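Vodside — passagem de objetos entre duas garras
Por Henryk Żak
05/03/2026

# LEIA-ME

Olá, e obrigado por abrir este ficheiro antes dos dados! O Vodside é o projeto do nosso clube de robótica, e nasceu de uma pergunta simples: como é que duas garras de mão, cada uma com o seu operador, combinam quem segura e quem larga? Gravámos 710 episódios à volta da mesa branca do clube, divididos por 11 tarefas, e ainda hoje discutimos os nomes de metade delas.

A tarefa que deu mais conversa foi a do objeto preto comprido. Uma garra trabalha por baixo, com ele ao alto, e a outra vem de cima, com a ponta amarela junto ao topo.

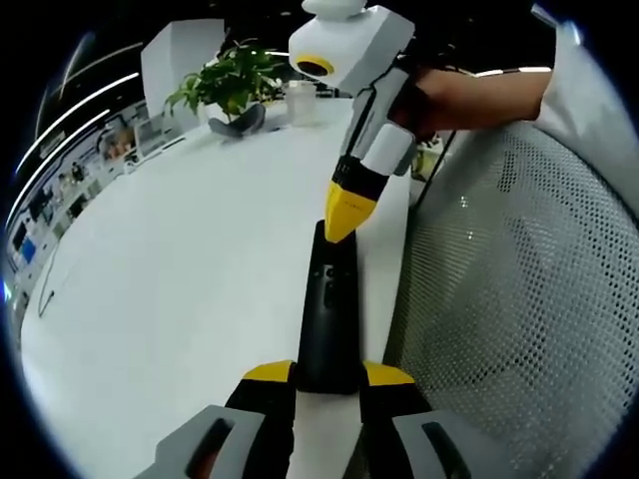 ## Como estão organizados os ficheiros

Cada episódio tem a sua pasta, com o vídeo, a abertura dos dedos e um ficheiro de notas (leiam as notas, por favor — há lá muito trabalho de quem as escreveu). As pastas `treino` e `teste` estão separadas por operador. Pusemos 50 episódios em `teste`, e pedimos que não os usem para afinar nada.

O vídeo é sempre o da câmara da própria garra, com a lente muito aberta e os cantos pretos. Não corrigimos a distorção.

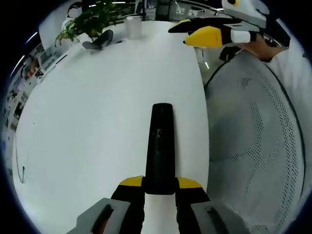

Objeto preto preso pela extremidade mais larga; a segunda garra à direita.

## Limitações

Há 49 episódios marcados com `revisao`, quase todos por desacordo entre anotadores sobre o instante da passagem. Ficaram no conjunto, e quem quiser pode filtrá-los pelo campo `estado`. Contem também com vídeos em que uma superfície clara ocupa quase tudo e pouco se vê do resto da sala.

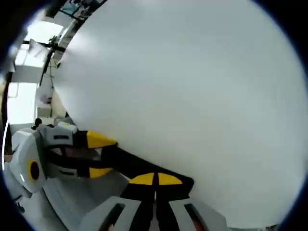 Para o segundo período queremos juntar objetos moles e rever os nomes das tarefas, desta vez com calma. Em May.. perdão, em maio sai a versão seguinte, e as correções que nos mandarem até lá entram todas na lista.

Comentários (3)

**plimholm**: Muito bom! O campo `estado` vem em texto ou em número?

**Henryk Żak**: Em texto, tudo em minúsculas. Vou acrescentar isso às notas.

**rita_m**: Descarreguei ontem e abriu à primeira. Obrigada ao clube todo!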